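# Comparing two grippers on a kitchen counter without fooling yourself

Vendors love a kitchen. Put a bit of fruit in front of an arm, play some music over the video, and any gripper looks clever. If you're about to spend 3000 pounds on one, run your own test first. The method below is the one I used for the Irkar and Cetent grippers, and it takes an afternoon.

**1. Clutter the counter before you do anything else.** A bare table flatters every gripper ever sold. Leave the tall stuff along the backsplash and the appliances where people would keep them, so that the wrist and its cables have something to catch on.
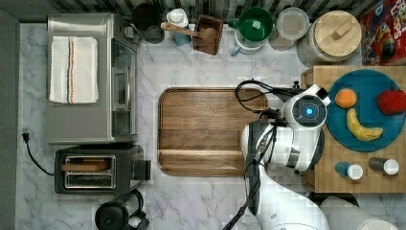 Issue 74

**2. Write the tasks down and don't change them.** Mine were:

- bread out of the toaster slot
- an apple, then a banana, off the plate
- one small bottle lying on its side
- the green mug, by the handle

The temptation, when a gripper fails the bottle ten times, is to decide that bottles are unfair. They aren't. Ileana Filip kept my list in her own notebook so I couldn't edit it, and I recommend the arrangement.

**3. Fix the speed.** The Brito controller lets you set a percentage of full speed. I used 70 for both grippers. One supplier told me theirs "really wants" to run slower, and I'm sure it does.

**4. Score only what you'd accept at home.** Lifted, moved and put down where you asked is a pass. Lifted and dropped is a fail. I don't award half marks, which is how brochures get to their success rates.

**5. Try the toaster last, from more than one angle.** A slice in a slot leaves very little to hold, and the fingers have to come down without hitting the rim. A toy slice is fine for repeat runs, but it won't squash or shed crumbs, so don't quote the result as if it were real bread.
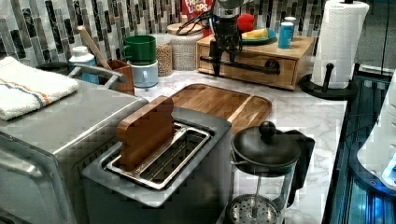
**Do I need a wrist camera for this test?**

Start without one. A fixed camera over the counter is enough to compare two grippers, and adding a second view changes two things at once.

**6. Swap and repeat.** Same arm, same tasks, same order. Check the cable slack after every swap and turn the wrist through its full range by hand before powering up. My log ran to 1189 attempts by December, and the gap between the two grippers was a good deal smaller than the gap in price.

Trornlow offered to send a third model with "adaptive fingertips". It goes on the same list, bottle included.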